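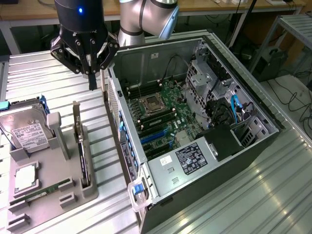
Rutwood gets most of its visitors for half a day, and I want to talk this evening about how to get them to stay for a night. Thank them for coming. Say who I am: Loredana Marino, I run the visitor desk at the old station. Then go to the slide. It's a computer with the side panel off, and the part to look at is the empty socket near the middle of the board. The memory slots are there and so are the expansion slots, but the processor goes in that socket and there isn't one in it. I think the town is laid out in much the same way at the moment. We have plenty for people to plug into at the edges and not much in the middle to tie it together. Leave the slide up while they find seats at the back.

Who comes and what they ask

Last July we logged 976 enquiries at the desk. The most common question was where to park. After that came toilets, then how to get to the Hapeta falls, then whether there was anywhere to eat after eight. Pause on the last one. Several people in the room serve food and will have an opinion.

Most callers had already decided how long they were staying before they got to us. They had looked at the falls online, seen that the walk takes 90 minutes there and back, and planned the day from that. Very few had heard of the Flerkura gardens and hardly any knew the Storkadetti mill was open to visitors at all.

Ask for a show of hands: who has been to the mill in the past year? Don't comment on the result, move on.

What we have

Go through these fairly quickly. People know the places, so stick to the points that affect visitors.

Hapeta falls. Free, open all year. The lower path is fine for pushchairs as far as the second bridge and no further. The sign at the car park still says the whole route is suitable, and the desk gets complaints about it every week in summer. The upper viewpoint is better in the morning because the sun is behind you. By mid-afternoon you are looking straight into it.

Flerkura gardens. Walled garden, fruit trees, tea room. The last entry is at four, which is when many people are coming off the falls walk and looking for a cup of tea. I have asked whether the tea room could stay open later than the garden. The answer so far is that they would try it on one day a week. Tuesday has been suggested. I would prefer a weekend but will take what we can get.

Storkadetti mill. Working waterwheel, guided tours only, three tours a day. Each tour takes a small group and you have to book by phone. Foreign visitors tend to give up at this point. The guide is my aunt, Assunta Marino, so I should say that before somebody else does. She would like a booking sheet at the desk and so would I. The wheel doesn't turn when the river is low, and we need a way of letting people know before they walk up.

The town itself. Market square, two churches, the covered washhouse, the antique shops on the hill. Pleasant to wander in, but there is no leaflet and no marked route, and the washhouse is easy to miss if you come up from the bus stop.

The bus

Slow down for this part, it is what I most want them to take away.

The bus from the coast comes in at 10.15 and goes back at 16.40. It is 27 kilometres and the road is narrow, so a lot of visitors sensibly leave the car behind. If they do the falls and have lunch, they have time for one other thing. If they miss the 16.40 they need a taxi, and there are two taxis.

A later bus would help the restaurants. It would not by itself fill any beds. For beds we need a reason to be here the next morning. The best one we have is the early walk to the upper viewpoint, followed by the first mill tour at 10.30. The two fit together well and they are on the same side of the river. We have never put them on one sheet of paper.

What I am suggesting

First, a single printed map. Falls, gardens, mill, square, bus times on the back. I have a draft with me, pass it round now. Please write on it. The footpath by the cemetery is drawn in the wrong place and I already know about that.

Second, a two-day plan on the map. Day one: falls, lunch in town, gardens, dinner. Day two: viewpoint, mill, market square, afternoon bus. Guest houses could give it out at check-in.

Third, opening hours in one place. At present I keep them in a notebook and ring round when they change. If everybody sends me their hours at the start of each season I will type them up and put them in the station window, where they can be read when the desk is shut.

Costs: I have a price from the printer but it depends on the paper and on how many we order. Don't quote a figure tonight. Say it will go round with the minutes.

Questions likely to come up

Parking charges. Not my area, refer to the council.

Why the antique shops aren't named one by one on the map. Space. They can have a panel on the back if they agree on the wording among themselves.

Dogs. Allowed at the falls on a lead, not in the gardens, not in the mill.

Winter. The mill closes from November. The gardens open at weekends if the gate isn't iced up. The map should say so in large type.

Collect the drafts at the door. Remind them that the hall has to be clear by half past nine and the chairs go back against the left wall.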